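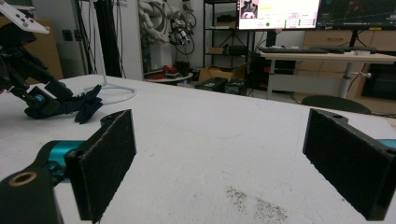
Fine dark specks on a matte white tabletop.

Search products, parts, guides
Search
All departments

Drurkia Bench Brush, Soft Horsehair

The Drurkia is a long-handled bench brush for clearing dust, filings, eraser crumbs and dry soil from worktables. It is made by Fatach and sold with or without the matching steel pan. The head is beech, the fill is horsehair, and the handle is shaped from the same piece of wood as the head, so there is no joint to work loose.

Overall length is 28 cm. The bristles are set in staggered rows and trimmed flat at the tip. New brushes feel a little stiff and soften with a few weeks of normal use. Expect to lose some hairs in the first days. Tap the brush against your palm over a trash can before you start and most of the loose ones will come out.

Choosing a fill

Horsehair is the right choice for fine, dry material. It bends before it scratches, and it reaches into the corners of drawers and the tracks of sliding doors. For wood chips, metal turnings or anything damp, order the Coutinho instead. It has the same head with a coarse plant fiber fill. Many shops keep one of each on a hook by the bench. Do not use either brush on hot metal or near a flame.
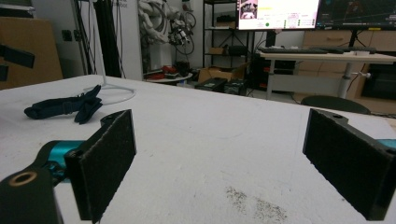

A soft brush works best with short strokes in one direction, finishing at the pan. Scrubbing back and forth only pushes the finest grains into the surface and drives them up into the bristles. On a white table with a slight texture, a small patch of dark gray specks is easy to spot but can take a second pass, at a right angle to the first. Lift the brush clear of the table between strokes and let the weight of the head do the work. If a haze is left behind, wipe it with a dry cloth.

Care

Comb the bristles with a wide-tooth comb when they start to clump. Wash only when needed, in lukewarm water with a little mild soap, and keep the wooden part out of the water. Hang the brush with the bristles down until fully dry. A thin coat of linseed oil on the handle once a year keeps the wood from drying out - let it cure before you put the brush back to work.

Price and ordering

The brush is $20. The pan is sold separately and fits both the Drurkia and the Coutinho. We receive one shipment a year, about 3000 brushes, and it normally arrives in August. Back orders are filled in the order they come in. Unused brushes may be returned in their original sleeve.

Comments

Feven Ayele
Bought this for my sewing table. It picks up thread ends fine, but lint sticks to the bristles and has to be combed out.

Kiros Wubshet
Does the pan have a hanging hole? Mine came without one.

Meron Worku
Kiros, the newer ones do. I drilled mine, took a minute.

Aksel Kjærgaard
Good brush. Shed more than I expected the first week and then stopped. I would like a shorter version for drawers.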